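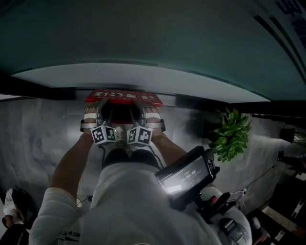 Ticket 887 – Gallardo hand-held grippers, box placing task, replay drifts to the left
Opened by: Lautaro Navarrete
Status: open, again

The problem as reported in June: demos recorded with the hand-held pair look fine on review, but when the robot plays back the trained task, the left gripper reaches the box late and pushes it off line. Milan Cuypers closed the ticket with "operator variation, collect more demos." I reopened it. We have 257 demos of one person putting a red box on a ledge. I don't believe the next hundred will say anything new.

What I tried:

1. Re-ran the marker calibration for both grippers. Passed. It also passed before, when the drift was just as bad, so I wouldn't read much into it.

2. Went through the recordings for dropped marker tracking. Of the 257, 13 lose the left cube during the final squeeze, when the two grippers are close together. The Viltier importer fills those gaps by guessing and doesn't flag them. I only found them in the raw log.

3. Removed the 13 and retrained. Drift is smaller. It is still there.

4. Compared clocks between the left and right streams. The manual says they sync at start. It says nothing about staying in sync, and by the end of a long session I see the left one lagging. Restarting both units brings it back.

5. Asked whether two-handed squeezing is even a good thing to teach this way. A person feels the box and corrects with their wrists. The grippers record where the hands went and how wide the fingers were open. They don't record how hard anybody pushed, and the robot gets none of that. I was told the policy will "learn it implicitly." Maybe. I'd like to see it on one box before we promise it to Ernby for a whole shelf.

For anyone repeating this, the finger pads come together at the tips first and close down from there. If your demonstrator grabs a box by its corner, you are teaching a tip grasp whether you meant to or not. Ours did it both ways, and the labels don't say which is which.
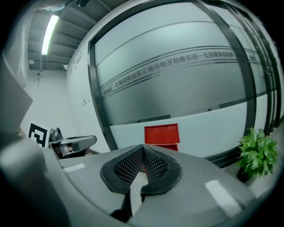 Patricio Leiva replied that the clock lag was fixed in the last firmware and that I should check my version before blaming the sync. I checked. We are on the last firmware. He has asked for the raw logs and I've sent them.

Next step: record a short set with a restart before every take, same operator, same box, flat grip only. If the drift goes away it was the clock. If it stays, I want the squeeze task done by remote control on the real arms for comparison – slower, but at least the arms are the arms.

Last update Oct 10, 2023. Leaving open.

Comments

Josefina Riquelme: We had the same late left hand. Swapping the cables moved it to the right hand for us, worth a try before you record anything.

Valentina Daza: Does the importer still hide the filled gaps? I asked for a warning months ago.

Lautaro Navarrete: Yes, still hides them. Will try the cable swap.

Contact Fliltstead Support | © 2023 Fliltstead | Back to top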